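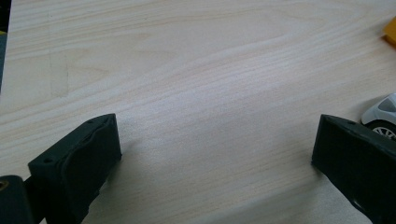
17 February 2018

I bought a market report on imported crackers and dry biscuits last week, and I have now read it twice. I work for Memus, a small company that brings packaged baked goods into the country and sells them on to shops. Most of our decisions are made from our own order book, so paying for someone else's numbers was new for us.

The report came as a PDF with 60 tables. I had expected to skip most of them. In the end I used the ones on monthly import volumes and average price per kilo, and left the rest alone. The chapter on consumer habits was thin, and two of the charts had the same title with different data under them. I wrote to the publisher and got a corrected file the next morning.

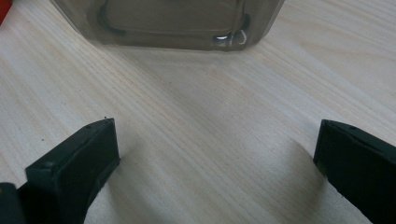 What I wanted to know was whether plain crackers sell better through the small shops or the chains. The report splits this by region, but it puts our region in with its neighbors, so the answer gets blurred. Averages do that. From a few steps back a pale wooden table is one even color, and up close there are streaks of tan and gray in it and a few dark specks. Our sales in Kinditz are one of those specks. They run against the regional trend every year, and a table of totals will never show it.

The price tables were more useful. Our main supplier, Gurkus, raised its list price in September and told us everyone else was doing the same. According to the report, average import prices in our category hardly moved that month. I have asked for a new quote. I don't expect them to go all the way back, but we now have something to point to.

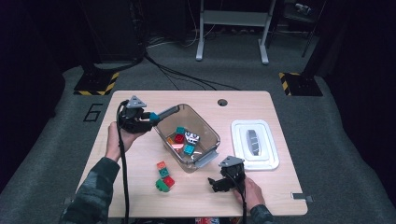

Pack size is the other thing I keep coming back to. The chains want a shelf-ready tray, the small shops want to sell packs one at a time, and we pay for repacking in between. For the shops that have room by the register I would like to try a clear plastic bin, the kind where you can see what is inside and reach in over the rim. The report has nothing on display at all – it stops at the warehouse door.

I also looked up Valderrama, the brand we dropped four years ago. Its volumes went down after we left and then came back through another importer. That was not fun to read, but the margins were poor for us at the time and I would probably make the same choice again.

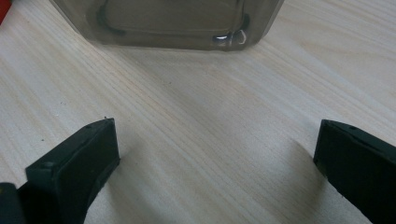

The new importer seems to sell mostly family packs, which we never tried. I may ask for samples in the spring, once the Gurkus quote is settled. Until then I am putting the monthly volumes into our own spreadsheet, next to our orders, and I have four months left to enter.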